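Urkavholm workshop, notebook
6/11/24

Play kitchens, second look

Both kitchens are up and both feel steadier than I expected, which I put down to the floor being level for once. Instructions say one person and an hour. I don't believe the hour. The one with the speckled back panel went together well enough until the top shelf, where the uprights had to be pulled apart by hand to let the dividers in. If pale wood has to be forced on day one I'd like to see it in May.

The McKinnon leaflet gives the height as 1225 mm. Tape agrees. The Statley leaflet gives no height at all, only "just right for little cooks", so that goes down as no information.

Small cabinet door, upper right, speckled kitchen: won't rest shut. Tightened the hinge, no change. Somebody suggested the screws are a size too long. Possible, but I think the hole was drilled off.

Pot stays on the hob plate if you leave it alone. It's a nice pot. The red burner marks are the bit I doubt, as I scratched one with a thumbnail and didn't like how it felt — will try again with a spoon.
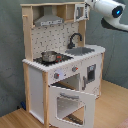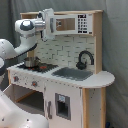
Speckled back panel in the first, brick-tile pattern in the second.

Microwave and handle

The grey upright handle on the left is the only part a child will really pull, so it ought to be the strongest part. It has two short screws. Pulled it 403 times over two sittings and there is a little play at the lower end now. Leaflet claims "built for years". Whose years?

The printed buttons on the right are fine. They do nothing, and a printed grid can't fall off.

Left to do

Weigh the black tap. It turns more easily than the first day and I want to know if the nut is backing off.
Ask Romport for spare hinges, order line 519. Last time they sent the wrong side.
Wipe test on the tile pattern, washing-up liquid only. I expect the grout lines to go first.
Leave the cabinet door as it is for now and check the gap again after the next session.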